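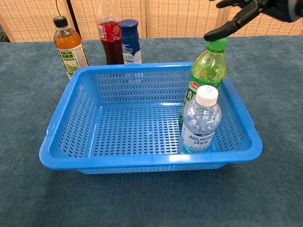 Photo: Ronja Skjelbred / Kilgate

Kilgate break area - drinks table and baskets
Monthly check, July
Checked by: Märta Öberg, Monday, 16:00

1. Table surface clean, no sticky patches
OK. Carpeted top vacuumed before the check.

2. Basket free of cracks and sharp edges
OK. Blue plastic, slotted sides. Ran a hand along the rim and the handle end, no burrs.

3. Basket floor clear of crumbs and labels
OK. Small bits get caught in the square openings - tap it out over the sink.

4. Bottles in basket standing upright, caps on
OK. One green beverage bottle and one Aquafina, both capped.

5. Bottles behind basket clear of the walkway
OK. Tea, the dark red-brown one and the blue one are at the far edge. Move them in a little if the table is going to be shifted.

6. Use-by dates
Not done. Some labels are in Chinese and I did not want to guess at the date format. Ronja will go through them with the Luvdale order sheet.

7. Basket load
OK. Our limit is 16 pounds.

8. Floor under table dry
Action. Damp spot by the back left leg, reported to Neves, ticket 308. Mat put down for now.

9. Spill kit in place
Action. Paper towels almost gone. Reorder, one pack of 300.

Items 6, 8 and 9 stay open until signed off. Old sheets go in the Drullska binder.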